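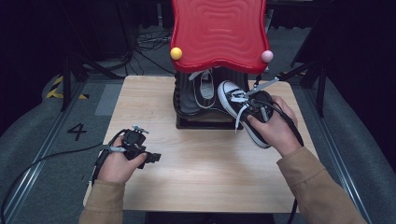
나무 상판 테이블 위의 검은색 운동화와 빨간 물결무늬 상판의 진열대

Harum 신발 치수 환산 데이터

개요
Harum은 제조사마다 다른 신발 치수 표기를 밀리미터 기준의 발 길이로 통일한 표 형식 데이터이다. 온라인 판매처의 치수 안내, 반품 사유 분석, 재고 코드 정리에 쓰도록 만들었다. 현재 판에는 809개 행이 들어 있다.

파일 구성
sizes.csv 본 데이터
lasts.csv 라스트(신골) 유형 코드표
notes.txt 행별 비고와 수정 이력
인코딩은 UTF-8, 구분자는 쉼표, 줄바꿈은 LF이다. 첫 행은 열 이름이다.

열 설명
row_id: 정수. 판이 바뀌어도 재사용하지 않는다.
system: KR, EU, UK, US 중 하나. 표기 체계는 모두 4종이다.
label: 상자 또는 혀 안쪽 라벨의 표기를 그대로 옮긴 문자열. 반 치수는 소수점으로 적는다.
foot_mm: 권장 발 길이(mm). 5mm 단위로 반올림한 값이다.
width: 발볼 등급. 표기가 없으면 빈칸으로 두며 표준 폭으로 추정하지 않는다.
last_code: lasts.csv의 code 열과 연결된다.
source: 원자료 구분. F는 Flultari 도매 목록, B는 Blomqvist 치수표, M은 직접 측정이다.

수집 방법
도매 목록과 치수표는 손으로 입력한 뒤 다른 작업자가 다시 입력해 대조했다. 두 값이 다르면 원문을 확인하고 notes.txt에 남겼다. 직접 측정분은 안창을 꺼내 뒤꿈치 끝에서 앞코 끝까지 잰 길이에서 여유분을 뺀 값이다. 여유분은 라스트 유형별로 다르며 lasts.csv의 allowance 열에 있다. M 행은 200개이다.

알려진 문제
UK 표기 행 가운데 거의 50개는 성인용과 아동용 구분이 원문에 없다. age 열을 따로 두지 않았으므로 해당 행은 notes.txt의 AMB 표시로 걸러야 한다.
B 원자료의 EU 반 치수는 1/3 단위 표기와 섞여 있다. label은 원문대로 두었고 foot_mm만 보정했다.
부츠와 샌들은 행 수가 적어 통계 용도로 권하지 않는다.
가죽 신발의 착화 후 늘어남은 반영하지 않았다.

사용 시 주의
foot_mm는 구매 안내용 근사값이며 교정 신발이나 안전화 선정에 쓰면 안 된다. system과 label만으로 조인하면 중복이 생긴다. last_code까지 포함해 키를 잡을 것.

버전
1.2 (5월) Trutis 재고 코드 대응 열 삭제, 발볼 등급 표기 통일
1.1 M 행 추가, 여유분 계산식 수정
1.0 최초 공개

라이선스
CC BY 4.0. 인용할 때는 데이터 이름과 버전을 함께 적는다.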